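Prillia checkered chessboard, black and white with dark border

I bought this board in May to replace a folding one that had started to split at the hinge. It gets used most evenings, usually for half an hour before dinner, and it stays out on the desk the rest of the time.

The first thing I look for in a board is contrast. Some of the cheaper ones use brown and slightly darker brown, and under a desk lamp at 9 p.m. I end up moving a bishop onto the wrong diagonal. Black and white solves that. The dark border also helps on a light desk, as you can tell where the playing area stops.

It lies flat. My old Titau board had a ridge down the middle and pawns on the fourth rank leaned a little. I have had no trouble of that kind so far.

Coordinates would have been useful. My niece Lovely is learning notation and has to count files from the corner every time. I ended up writing the letters on a strip of masking tape, and that works until someone turns the board around.
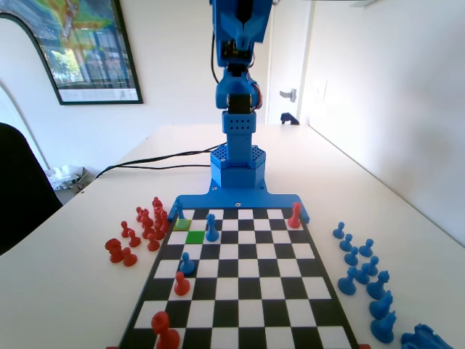
I play with red and blue pieces. They stand out on both square colors, and late in a game with only a few pawns left I can read the position from across the room. If you prefer a traditional black set, try it on the board before you commit. Black pieces on black squares are hard to see.

Cleaning is a damp cloth and then a dry one. I haven't used anything stronger.

I paid 90 for it with shipping. The Begović board I also considered was 122 and came with a storage bag I didn't need. Four stars, one off for the missing letters and numbers.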